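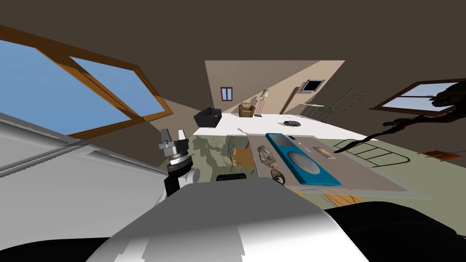 Utar Campground flood

Print | E-mail

The Utar Campground flood was a flash flood that struck a vacation campground on the Utar River in the early hours of a morning in August. Three guests died and 62 people were treated for injuries, most of them minor. The inquiry that followed led to changes in the way riverside campgrounds in the district are licensed and staffed at night.

Background

The campground lay on a flat bend of the river, four miles downstream of the village of Garnano. It opened as a summer field for tents and was later enlarged with gravel pads for trailers, a shower block and a small store. At the time of the flood it was run by Gallegos Parks, which leased the land from a local farm family. The license allowed up to 500 overnight guests. On the night of the flood 314 were registered.

The lower field, closest to the water, had flooded twice before, both times in winter when the site was closed. After the second of these floods the operator raised the access road and put a marker post in the river beside the footbridge. Staff were expected to read the post during heavy rain. The written instructions did not say how often, or who should do it after the office closed at 10 p.m.

The flood

Rain began in the hills above Garnano in the late afternoon. It was light at the campground itself, and several guests later said they had gone to bed with no idea that the river was a concern. The Ruselel, a stream that joins the Utar just above the village, rose first. By 2 a.m. it had left its banks and carried fencing and hay bales into the main river.

Debris collected against a road bridge at Garnano and held back part of the flow. The blockage gave way shortly before 3 a.m. Water reached the lower field within minutes and was waist-deep near the footbridge by the time the first emergency call was made. Two trailers were swept off their pads, and a number of tents were lost.

The night attendant, Iveta Procházka, drove along the upper road sounding her horn and then went on foot between the rows to wake people. Guests from the higher pitches helped to bring families up from the lower field. Fire crews arrived after 90 minutes, having been forced to take a longer route by the closed bridge. All those killed had been staying in the row nearest the river.

Response

Guests were taken to the school gym at Garnano, where they stayed for two nights. The campground did not reopen that season. Damage to the footbridge was repaired the following spring.

Inquiry

The inquiry sat for nine days and heard from guests, staff, fire officers and two river engineers. It found that a warning for the district had been issued during the evening, but it was sent to an office telephone that was not answered at night. It also found that one attendant was too few for a site of that size. Procházka was not criticized – the report said her actions had reduced the number of deaths.

The main recommendations were a siren that could be set off from any part of the site, a contact number staffed at all hours, and a ban on overnight stays in the lower field. Gallegos Parks accepted the findings and gave up the lease before the next renewal. No criminal charges were brought. 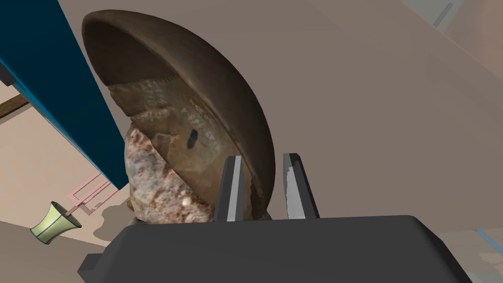
Is the campground still open?
The upper part is. A new operator runs it with fewer pitches, and the lower field is now used only for grazing.

Memorial

A low stone wall with the names of the dead stands at the entrance to the upper road. A short service is held there each August, usually at the hour when the first call was made.

See also: Garnano; Utar River; Campground licensing

Filed under: Floods | Campground accidents | Utar Valley

Contact us | Copyright, all rights reserved | Back to top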